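Página inicial > Galerias > Casa e máquinas

Quem dobra a roupa cá em casa?

312 partilhas | 15 comentários

Comecei esta galeria por preguiça. Tenho um cesto de roupa que nunca chega ao fundo (vocês também têm, não mintam) e há anos que me prometem uma máquina que trate dele. Aspirar, já aspira. Lavar a loiça, já lava, desde que alguém a arrume lá dentro e a tire no fim. Agora dobrar uma camisola, emparelhar meias, esticar um lençol de elástico sem dizer asneiras? Aí a conversa muda de figura, e foi por isso que quis ver o trabalho de perto, bem de perto, ao nível da costura.

Já vi muitos vídeos de robôs a dobrar toalhas, daqueles acelerados com musiquinha por cima, e fico sempre com a sensação de que me estão a esconder a parte interessante. A parte interessante é o princípio! Depois de a toalha estar agarrada por dois cantos, até o meu sobrinho de quatro anos a dobra, mais torta ou menos torta. O que custa é olhar para um monte de pano e perceber onde acaba uma peça e começa a outra, onde está o canto, quanto é que se aperta. Nós fazemos isso a ver televisão. Uma máquina tem de o fazer com duas pontas duras e sem pele.

E o tecido é um material traiçoeiro. Uma caixa é uma caixa de qualquer lado, uma caneca tem asa, uma garrafa tem gargalo. Uma t-shirt tem, vá, dez mil formas diferentes conforme caiu. Quando estive em Kustcombe, na primavera, a dona de uma lavandaria explicou-me que às pessoas novas ensina primeiro a procurar a bainha com os dedos, de olhos fechados se for preciso, porque a bainha é mais grossa e "avisa". Gostei tanto do verbo que o trouxe comigo. Desde então procuro bainhas em tudo.

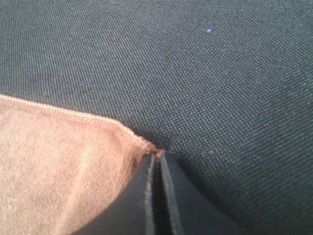
A Porkero escreveu-me depois de ler o rascunho desta página e discordou logo do meu entusiasmo: segundo ela, agarrar um canto é o mais fácil de mostrar e o menos útil de ter, e só acredita nestas coisas quando vir uma máquina pegar num cesto inteiro, com collants enrolados em mangas e um lenço de papel esquecido num bolso, e devolver uma pilha que se possa meter na gaveta. Acrescentou que na lavandaria onde trabalhou ninguém ganhava o ordenado a dobrar a primeira peça, ganhava-o a não abrandar na centésima.

Tem razão, claro. Mas eu continuo a achar que o canto merece mais respeito do que lhe dão! Pano claro de malha sobre pano escuro é, digamos, o caso simpático: vê-se a bainha cosida, vê-se onde a peça acaba, e os dois dedos cinzentos têm ali uma prega pequena bem presa entre as pontas. Preto sobre preto já eu própria me engano, e tenho olhos, óculos e candeeiro. Quantas vezes não puxei uma perna de calças convencida de que era uma manga?

Há também a questão da força. Malha fina estica, e se a esticarmos mal fica com aquele bico que depois não sai nem com ferro. Tenho duas camisolas assim, e não foi máquina nenhuma que as estragou, fui eu mais as molas do estendal. Com pinças rígidas o problema deve ser parecido: aperta-se pouco e o pano foge, aperta-se muito e fica a marca. E depois vem o puxão, que é outra arte. A minha mãe sacudia as toalhas com um estalo que se ouvia na rua, e dizia que metade da dobra já estava feita ali.

Fiz contas, porque sou assim. Cronometrei-me numa quarta-feira ao fim da tarde com uma máquina cheia: 15 minutos para dobrar tudo, com uma interrupção do gato e sem contar as meias, que ficaram para outro dia (ficam sempre para outro dia). Quinze minutos não é nada, pensei eu. Só que é todas as semanas, mais do que uma vez por semana, e a irritação conta a dobrar. Se um aparelho me levasse duas horas a fazer o mesmo enquanto eu estou fora de casa, assinava já. A velocidade, numa casa, interessa-me pouquíssimo. Numa loja é diferente.

Por falar em loja: o Lozano, o armazém de roupa de casa onde compro os lençóis, tem uma mesa comprida ao fundo onde se redobra tudo o que os clientes desdobram. Perguntei à rapariga da caixa se aceitava um robô naquela mesa. Riu-se e respondeu que sim, a partir das sete da tarde de sábado, quando as pilhas já parecem um ninho. Depois pensou melhor e disse que o pior nem era dobrar, era descobrir que capa de edredão pertencia a que saco. Ora aí está uma coisa que nunca vejo nos vídeos com musiquinha.

E o preço? Uma leitora perguntou-me no mês passado quanto daria eu por uma máquina destas. Respondi 2000 euros, meio a brincar, e levei uma descompostura na caixa de comentários. Mantenho o número! Mas exijo que dobre lençóis de elástico, que não encrave com botões e que caiba na marquise, onde já mora a tábua de engomar e um escadote que não fecha. Se só fizer panos de cozinha, ofereço-lhe um café e mando-a embora.

O meu palpite, que vale o que vale, é que as lavandarias grandes vão ter isto muito antes de nós. Lá a roupa é toda igual, toalha branca atrás de toalha branca, e há sempre alguém por perto para desencravar. Em casa cada cesto é uma surpresa. O meu desta semana tinha um fato de banho, uma manta de sofá, três camisas e um pano do pó que não sei de onde veio. Até ver, a dobradora oficial continuo a ser eu, com um podcast nos ouvidos.

Se têm experiência disto, em casa, num hotel, numa fábrica, contem-me nos comentários. Quero sobretudo saber da roupa que corre mal: forros, capuzes, aquelas blusas com fitinhas interiores que se enrolam em tudo. A próxima galeria vai ser sobre arrumar a despensa, e já prometi a mim mesma não limpar a minha antes. Pelo meio ainda quero passar por Elley, onde me garantem que há um hotel com um carrinho que leva as toalhas sozinho até aos quartos. Levar já leva. Vou perguntar quem as dobrou.

Gostos: 2000 | Ver os 15 comentários

Este site usa cookies para melhorar a sua experiência. Ao continuar a navegar, aceita a nossa política de cookies. Aceitar | Gerir preferências

Receba as novas galerias no seu email. Subscrever

Contactos | Privacidade | Todos os direitos reservados | Voltar ao topo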